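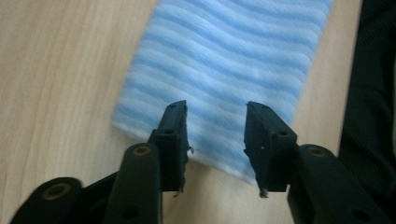 Notes for the talk: How a small library moves house

Slide 1. Good morning, and thank you for coming on a Saturday. I will speak for the first half and leave time for questions. Please stop me if my English is too fast.

Slide 2. Say where we are. Brustton is a small town, and its library had one building for many years. In March we moved to the old post office on the other side of the river. The distance is short, but there is only one bridge, and trucks are not allowed on it before nine. (Wait here. People from Brustton will laugh.) 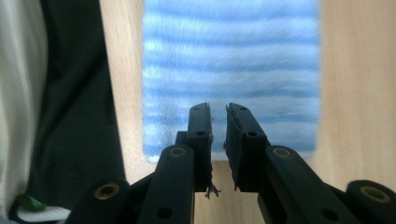

Notes by the speaker, Brustton Library
7 December 2019

Slide 3. The order of the books. Our first plan was to pack by room. This was a mistake, and I want to say it clearly. The rooms in the new building have other shapes, so a box marked "Room 2" had no place to go. We made a new plan by shelf number. Each box got a number, and the same number was written on paper tape on the empty shelf. We used 474 boxes for the adult section.

Slide 4. Show the spreadsheet, but do not read it aloud. Only point to the column "goes before". It tells which box must be unpacked first. I would make this column again, even for a smaller move.

Slide 5. The catalog. We use a program called Pumer. It can change the location of many books in one step, but it does not ask if you are sure. I changed 1574 books to "in repair" on a Friday evening. It took me the whole weekend to put them back. Make a copy of the data first — this is my strongest advice today.
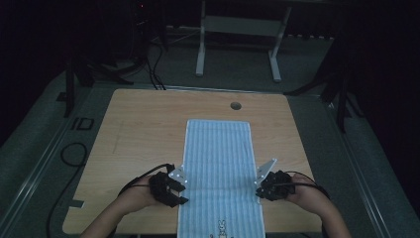
PART TWO: THE READERS

Slide 6. We let readers borrow as many books as they wanted in the last weeks, with a long return date. Nearly 600 books left the building this way, and we did not have to carry them. Other libraries have done the same, so the idea is not ours.

Slide 7. The local collection. The Suwannarat maps are large and cannot be rolled. We carried them flat, two people to each folder, on foot across the bridge. Ask for a dry day, and have a second date ready.

Slide 8. What is still open. The Iken reading room has no blinds, and the afternoon sun falls on the newspapers. The return slot is too high for children. We have a price for lowering it, but no decision yet.

Last slide. Leave the address on the screen during questions. If somebody asks about cost, the table is on the handout, page 2.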